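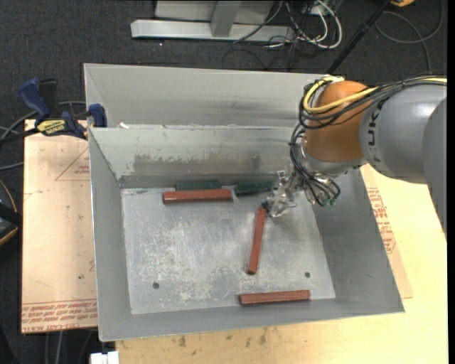

Damir Kolev

Worn Metal: a gallery of bins, trays and the bits that live in them

Welcome back, or welcome for the first time if you've wandered in from the Plillach market page. I've been keeping this gallery for longer than I like to admit, and the subject hasn't shifted an inch: sheet metal that has been used hard, and whatever happens to be lying in it. Chutes, hoppers, parts bins, drawers, the odd wheelbarrow. My daughter calls it the grey page, and I can't argue with her on colour.

The entry for Saturday, December 13, 2025 is the two-part bin at the top, and I'm very fond of it. Click through for the full size if your connection is up to it, because the floor rewards a proper look.

Bin with a ridge, reddish-brown and dark green bars
Grey sheet metal, sloping sides, and a thin worn edge dividing back from front. The bars have settled in the front part, every which way, with the green ones keeping to the rear wall.

A few notes, for those who like notes (you know who you are, and you write me lovely emails).

On the floor. Silvery grey, scratched as fine as hair, and then those whitish patches through the middle and down towards the left. I could look at that for a whole cup of tea. People ask me whether a surface like this should be cleaned up and painted, and my answer is always the same: please put the brush down. Paint on the inside of a bin flakes, and then you've got flakes in with your parts, and you've lost the one bit of the thing that had any character to it.

On the scuffing. I mean the brownish-grey band along the wall below the ridge, with its chippy upper edge. It reminds me of the skirting in my nan's hallway, where four of us dragged our school bags past for years and she never once had it touched up. The band in the bin is a better colour, mind you.

On the holes. There are two small dark ones near the front, left and right. My old Stojanovska trays have something similar, and in their case they're for screwing down to the bench, though I've used them for draining the things after a hose-out and for losing washers through. I've made no guesses about these ones. I just like how round and neat they look in the middle of all that wear.

On the colours. I do go on about grey, so it's a treat to have that reddish-brown and that deep green together. It's very much the palette of the footy club I played for as a kid, and also of our kitchen until my wife won that argument. Against the silver it all looks rather handsome. The faceted sides help too, I reckon. A round bar gives you one soft line of light and that's your lot.

There's a scrap of something small and white up near the left end of the ridge as well. I didn't notice it until Arlo Castellanos wrote in to ask what it was. I don't know, Arlo! I'm delighted you asked, though.

If you keep bins of your own

Since I'm asked every few weeks, a word about buying this sort of thing second-hand. The clearing sales out past Flurnthorpe are still the best hunting I know. Get there early, bring gloves, and run a gloved finger along every top edge before you lift anything – a worn edge can be polished smooth as a spoon or it can open your hand, and they look just the same from a metre off. I paid 59 dollars in November for a hopper from the old Festmont works, which was probably twenty too many, but it had a seam down one side so tidy that I'd lost my head before the bidding started.

For storing bar of any kind, I like a bin with sloping walls and a flat floor. Short lengths slide down and lie where you can get hold of them. In a deep square box they stack up in the corners and you end up tipping the whole lot onto the driveway, at seven on a Sunday morning in my case, and then apologising to next door. A divider is handy as well if you're the sort who sorts. I start out sorting and have usually given up by Easter.

Surface rust on the outside comes off with a scouring pad and a drop of machine oil. Wipe it dry afterwards or it'll collect every bit of dust in the shed.

Prints and odds and ends

Prints are available in the two usual sizes on matte paper. I've gone off gloss completely for these, as the scratches disappear under the reflections and then what are you paying for? Postage within Australia is included. Overseas, drop me a line first and I'll find out what the post office wants this month.

The calendar is finished and at the printer. I ordered 119 of them, which seemed brave, and more than half are already spoken for. Thank you, truly. If you asked for one and haven't had a reply, please try me again, as my inbox had a bad week.

Next up will be drawers, starting with a set of shallow ones from a shoe repairer's that smell of wax even now, and after that a galvanised feed trough with a dent in it the shape of Tasmania. Arlo has promised me a coal scuttle as well, once he finds the lid.

Previous gallery: Chutes and slides
All galleries
Write to Damir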